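4. Student Project: Collecting Demonstrations for the Egg Task

4.1 Course Setting

The work reported in this section was carried out in the second half of the Lillach course, an elective in applied robotics open to students who have completed one term of programming. The first half of the course is taught from a common set of exercises. In the second half, each team chooses a household task, writes a specification for it, collects demonstrations by teleoperation, and trains a policy on the data it has collected. The teams share one arm and one workstation, and bench time is assigned by a weekly schedule posted outside the laboratory.

Previous offerings of the course used rigid plastic blocks as the only objects. Students performed well on these exercises but reported in the course survey that the blocks gave them little reason to think about grip force or about the path of the fingers before contact. For the offering described here, the teaching staff therefore asked that each team select at least one object that could be damaged by a careless grasp. The team whose work is discussed below, registered under the project name Prustby, chose eggs.

4.2 Task Specification

The Prustby task is to take an egg from a bowl and place it in a carton beside the bowl. The specification written by the team fixes the number of eggs in the bowl at 3 at the start of every episode. A single egg was considered too easy, as the fingers can approach it from any side. With three, the eggs tend to come to rest against one another, and the operator must decide which egg to take and where a finger can be inserted without pushing on its neighbors.

An episode is counted as successful if one egg is resting in the carton when the arm returns to its home position and no shell has been cracked. Dropping an egg back into the bowl does not end the episode, provided that the shell is intact. The operator may try again until the time limit is reached. The team debated this rule at some length, and the first draft of the specification treated any drop as a failure. The more lenient version was adopted after the practice sessions in August, when it became clear that the strict rule discarded many recordings in which the operator had recovered well.

4.3 Recording Procedure

Demonstrations were recorded with Kaijage, the teleoperation package maintained by the department for teaching use. Kaijage stores the joint positions, the gripper opening, and the video from two cameras, one fixed above the table and one mounted at the wrist. Recording for the final data set began on 9/13/21. Each team member served as operator in turn, and a second member reset the bowl and kept the written log.

The team set a target of 100 episodes. Of these, 70 were assigned to training and the remainder were held back for checking the policy offline. Episodes were assigned by session, so that recordings made in the same sitting did not appear in both groups. The log sheet has a line for each episode, with space for the operator's initials, the outcome, and a short remark. The remarks proved more useful than expected. Entries such as "approached too flat" or "second try, same egg" allowed the team to find particular recordings weeks later without watching the full set.

The wrist camera was given particular attention. From above, the arm itself hides the bowl during the last part of the approach, and the moment of contact is difficult to judge. The wrist view keeps the fingertips and the eggs together until the grasp is made, although objects very near the lens are less sharp than those farther away.

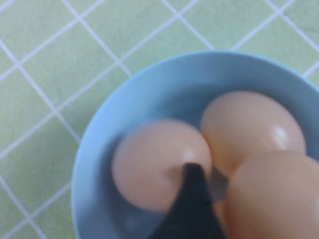

Figure 4. Wrist camera view during a Prustby episode. The gripper reaches in among three brown eggs in a light blue bowl.

Operators were instructed to lower the gripper with the fingers partly open, to pause above the eggs, and to turn the wrist before going further down. The pause was introduced at the suggestion of the teaching staff. In early practice, operators moved down and turned at the same time, and the resulting paths differed so widely from one person to the next that the trained policy produced hesitant motion near the bowl. After the change, recordings by different operators became easier to compare — and the reset assistant had a clear moment at which to call a stop if the approach looked unsafe.

4.4 Training and Bench Trials

The policy was trained with the standard course scripts, without changes to the network. This was a condition of the assignment. Teams were graded on the quality of their specification, their data, and their analysis, and the course does not reward tuning of the model itself. The Prustby team trained one policy on both camera views and a second on the overhead view alone, using the same training episodes.

Each policy was then run for 50 trials on the bench. A member of another team placed the eggs for each trial, following the written reset instructions, and did not know which policy was loaded. The team reported that the policy with both views completed the task more often, and that the difference was found mainly in the final approach. The overhead policy usually reached the bowl without difficulty but closed the fingers too high on the shell. Both policies had trouble when the eggs had settled close to the wall of the bowl on the side farthest from the arm.

The report also describes a problem that the specification had not foreseen. The reset instructions state that the eggs should be placed "loosely" in the bowl, and members of the team had read this word in different ways. Some set the eggs down one at a time, and others tilted the bowl afterward to let them roll together. The two habits can be told apart in the log by the initials of the assistant. The revised instructions, now used by the Padard team for a similar task with plums, give a fixed order of placement and ask the assistant to release each object before picking up the next.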